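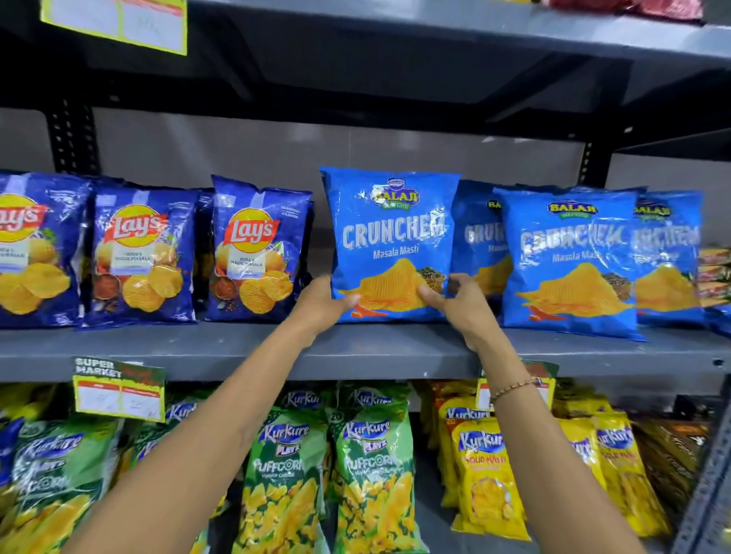

Why not just drive the arms for all of it, one reader asked under my last post, if the robot has to do the job with its own arms in the end? The comment went on to say that a person's hands have too many fingers to be a useful teacher for a machine with two jaws on each side, and that I was collecting the wrong thing faster.

I started a reply in the comment box and it got too long, so I'm putting it up as a post.

For people new to the blog, I work on the shelf tasks in a project called Nunatberg. The robot is an Avram, two arms on a base that rolls, with Broro grippers. It is supposed to put packets onto store shelves, pull them forward and straighten the ones that have turned or slumped. We teach it in two ways. In one, somebody sits at the control station and moves the arms remotely, and everything the arms do gets recorded. In the other, a person does the task with bare hands in front of a shelf, and what we get is the view from the head and the motion of the hands worked out from it.

The reader is right about the first part. Remote control gives you the better data, one recording against another. The robot's own joints moved that way, with that gripper, and the packet either went where it should or it didn't. There is nothing to translate. If I could have as much of it as I wanted I would never take a hand recording again.

The trouble is how slow it is. In August I was at the station for most of the month and came out with 77 recordings I would keep. I threw out more than that. Chip bags are hard through a remote. You don't feel the bag, so you close the gripper until you see the plastic move, and by then you have often squeezed too far and the bag swings around in the jaws. Then you are trying to get a swinging bag in between two others with a view that lags a little behind your hands. I got better at it but I did not get fast.

With bare hands, we had 913 recordings from the same month that passed the first check. That includes several people, and I was only one of them, so it isn't a fair race. But the difference is big enough that fairness doesn't change it much.

Now the fingers. On a blue bag like the Crunchem, standing between Lay's on one side and more Crunchem on the other, my habit is to use both hands, one low on each side, and settle the bag with small pushes. My fingers spread out over the front of it. A Broro can't do that. It has two flat pads. So if you take the finger positions and try to turn them straight into gripper positions, you get nonsense, and we spent part of the spring getting nonsense.

What we do now is throw most of the finger information away. Wurier, our processing software, keeps where each hand is, which way the palm faces, and whether the hand is holding something, pressing on something or doing neither. That's about all the robot gets from the hand recordings. The rest it has to learn from the remote ones, where the pads are real pads.

So the two kinds of data do different jobs. From the hand recordings it picks up the order of things. Which bag to go for, which side to come in from, when to use the second arm, how far forward the bag should end up, when to stop fiddling with it. From the remote recordings it picks up how to close the gripper on a bag full of air without crushing what's in it. When we trained on remote recordings only, the robot had a decent grip and no idea what to do next if the neighboring bag leaned over. When we trained on hands only, it went to the correct place in the correct order and then poked at things.

I should say what I think makes a good hand recording, because we got this wrong for a while and some of the readers here are doing similar work.

Slow down, but not as much as you think. When I first did these I moved as if I was the robot. I kept my fingers together and turned my wrists stiffly. The recordings looked tidy, and the robot trained on them was worse. It hesitated in the middle of moves. I believe it was copying my hesitation. Now I do the task at the pace of somebody who stocks shelves and isn't in a hurry.

Keep both hands in view. This sounds obvious, but when you straighten a bag on a middle shelf it is natural to look at the top of the bag, and your hands may be down at its bottom corners. I look lower than feels normal. My neck gets tired.

Let go clearly. Open the hands and take them away from the bag before starting on the next one. If you slide from one bag to the next with your fingers half on both, Wurier can't tell where one task ends, and someone has to mark it by eye. For a long time that someone was me.

Don't fix your mistakes too neatly. If a bag falls on its face, pick it up and put it back and leave that in the recording. We used to cut those out. The robot then had no idea what to do with a bag lying on its face, and of course it made bags fall on their faces all the time.

Use the real shelf with the real amount of stuff on it. Our first shelf in the lab had a few bags on it with wide gaps, and the robot learned to expect gaps. Stores don't leave gaps. There are price cards hanging from the edge, there is another shelf close over your hands, and a row of puffcorn or something just as crinkly packed in below. The arm has to come in past all of it. I have knocked plenty of price cards down with my own forearm, and the robot does too, so at least it's a good student there.

Shiny plastic is still a problem and I don't have an answer for it. The overhead lights make white patches on the bags that move when the bag moves, and two bags of the same kind side by side blend into each other. The robot sometimes reaches for the line between two bags. I tried dimmer lights and got fewer patches and noisier pictures. Stores aren't going to dim their lights for us anyway, so we put them back.

Back to the question of driving the arms for all of it. We did work out what it would take. To cover the bag sizes and shelf heights we care about, by remote only, we guessed at almost 600 good recordings for the straightening task alone. Straightening is the easy one. At my August speed I would be sitting at the station until some time next year, and I'd have nothing for placing or for pulling forward. With the mix, the straightening task worked well enough to show people after we had all the hand recordings and only the remote ones I've mentioned.

Well enough means this: in our last run of 33 attempts on the full shelf, it left the bag upright and facing front in most of them. The ones it lost were nearly all the same kind. It pressed with one arm before the other was there to hold, and the bag went backward between its neighbors and leaned. A person never does that, as the second hand is just there. I went back through the hand recordings and the timing is in them, but it is very short, and I suspect we smooth it out when we process the hand motion. I've turned the smoothing down and will train again with that. If it doesn't help, I'll record more of that move through the remote, on purpose, with the bag starting out leaning.

The reader also asked about guiding the arms by hand, standing next to the robot and pushing them through the motion. We tried it. It is fine for one arm. With two arms and a shelf, you are standing where the shelf is, or you have your head between the arms, and your own body blocks the robot's view of the bags. I'd use it for a single arm at a table, and I may go back to it for the placing task, which starts from a crate out in the open.

I have a longer list of gripper pad materials we tried on chip bags and how each one slipped. That will be the next post if I can find my notes.

Posted Oct 20, 2020

Blog > Robots > Teaching by hand

Recent posts
Moving the control station away from the window
How Wurier decides a hand is holding something
Avram's base and the uneven floor
Two Broro grippers, one bag of chips
What we changed on Nunatberg over the summer

Older Newer Archive About Contact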